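Lendonow Dolivar Laptop

Home / Laptops / Everyday

Updated 05/09/2024

The Dolivar is the laptop we kept coming back to over the summer, and we're very happy to have it in the store. It's made by Lendonow for people who write, study, pay bills, join calls and keep far too many tabs open. It starts quickly, it stays quiet, and the keyboard is a joy – deep keys, a firm click, and arrow keys you can find without looking down!

Lendonow built the first Dolivar as an office machine, and you can still feel that in the good places. The lid opens with one hand. The power button is on the side, well away from Delete. The bottom cover comes off with ordinary screws, so adding storage later is a job you can do at the kitchen counter.

What's new in this version

The hinge is new and comes from Goh. It holds the screen at whatever angle you leave it, even when you type hard, and it opens far enough to lay the lid flat. The speakers have moved from the underside to either side of the keyboard, which makes a big difference to voices. The camera now has a sliding cover (small thing, we love it).
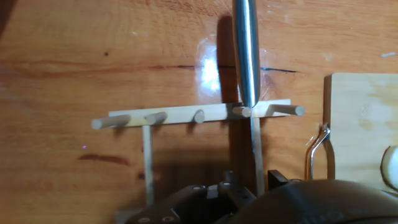
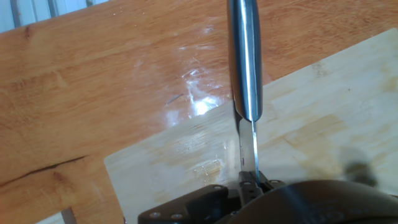
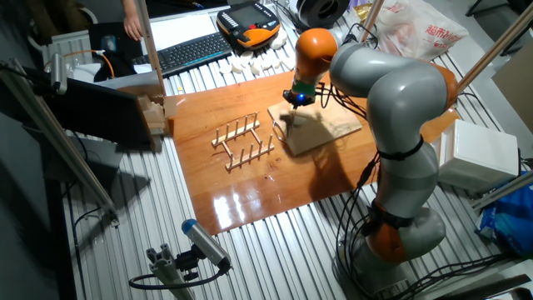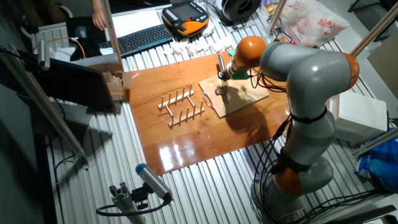

The Dolivar's screen has a matte finish, and we'd pick it over the shiny option every time. It softens reflections from lamps and windows, so you spend less of the day tipping the lid back and forth. Think of the white patch of glare on the varnished wood in the first two pictures: a glossy screen can do the same thing to the middle of your spreadsheet. Colors are a little calmer on the matte panel than on the shiny one, and if you edit a lot of photos you may want to see both side by side before choosing. For reading and writing, it's lovely.

Battery and charging

Expect 8 hours of writing and browsing with the screen at medium brightness. Video calls bring that down. The charger is small, with a long cord, and it plugs in on either side of the laptop – hooray for people whose only outlet is on the left.

Details

Weight: 1,847 grams, without charger
Ports: 6 in total, 4 of them USB
Screen: matte, shiny available to order
Keyboard: full size, backlit
Camera: built in, sliding cover
Colors: slate, sand

In the box

Laptop, charger, cleaning cloth and a printed setup guide. The felt sleeve by Sestetti is sold separately. It's a snug fit when new and loosens up after a few days in a bag.

Good to know

The sand color sold out in August and is back in stock now. Models ordered with the shiny screen take a little longer to ship. If you have an older Dolivar, your charger will work with this one, but the old docking plate won't fit the new base.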